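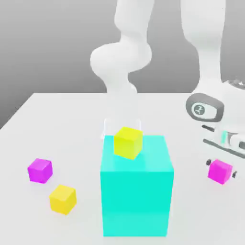 What can a robot arm do with a few blocks?

Quite a lot! At the Wandholm open day in January, Cecilia Sulemana and Pak-hei Lu showed visitors how robots practise inside a computer. It's called a simulation - a pretend world with its own table, its own blocks and its own robots.

The blocks are bright colours, so they are easy to tell apart. A small yellow cube sits on top of the big cyan one (cyan is a greeny blue), and a magenta cube is held between two black fingertips. Those fingertips are part of the gripper, the robot's hand.

Picking up a block is easy for you, but a robot has to work out every bit of it. Where is the block? How far should the fingers close? Squeeze in the wrong place and it might slip!

In a simulation you can drop a block 300 times and nothing gets broken. Then you press a button and start again.

Try it at home! Pick up a small block using only two fingertips and put it on top of a bigger one. Now do it with your other hand - is it harder?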